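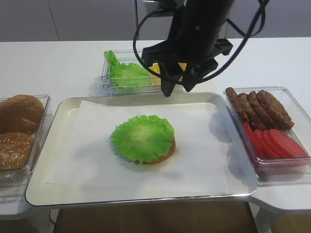
Burger station at the Radeck open day, bun and lettuce down, cheese still in the box

gantrygoose
Went to the Radeck open day on Thursday, April 9, 2026 and the burger table was my favorite by a mile. Two-fingered gripper, everything set out in clear containers, one burger on a tray. I watched for nine minutes and would've stayed longer but my kid wanted the bathroom. Anyone else go?

mill_rat_2013
I was there! Liked the Toseck palletizer better. The burger thing is cute, but at my shop we'd have tuned that for speed until it hurt. Way too slow.

gantrygoose
Slow, sure, but have you ever tried picking up one leaf of lettuce with two hard fingers?? I can barely do it with my own hands. And the tomato slices are standing on edge in a row, which has to help.

Brunet_fan
Standing on edge is the part that bugs me. Patties too. Somebody lined those up by hand, so you've still got a person doing the fussy work. I saw a Brunet demo in December with stuff just dumped in a bin and that impressed me more.

mill_rat_2013
^ this. Show me the bin.

softjaw
Gonna disagree with you two. Every line I've worked on has somebody loading trays, and the loading is the cheap part. I asked the guy at the table what they want out of it and he said 2000 burgers with no hands on the stacking. Didn't say by when, lol.

gantrygoose
Ha, he told me the same number! Did you catch whether Trultska is doing one of these too? I'd drive up for it.

softjaw
Sign at the door said yes, no date yet. Parking there is terrible, so go early.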